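Open day at the Jallow lab

I finally made it to the April open day, and I stayed way longer than I meant to! Berhanu Dinsa ran the demo table and let us crowd right in — I had a spot by the marble and kept it for two whole runs.

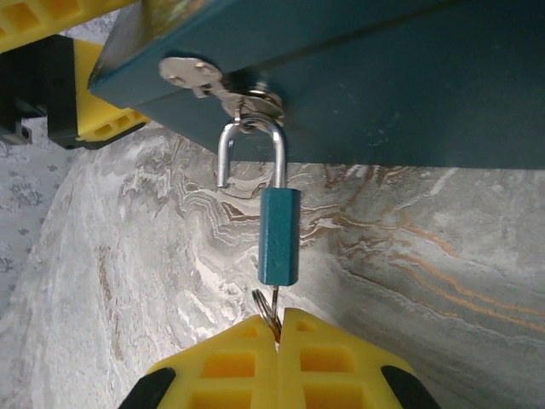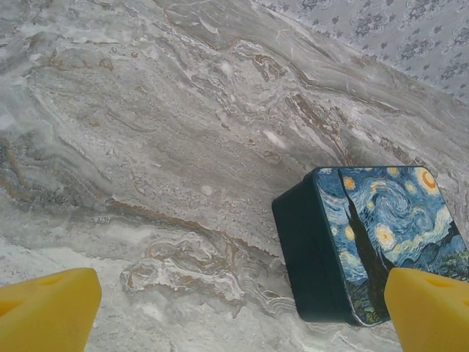

First one: yellow fingers on the little padlock key. Second one: the Starry Night box on the marble.

I liked the padlock best. More from the Wereo room soon, once I've sorted my notes.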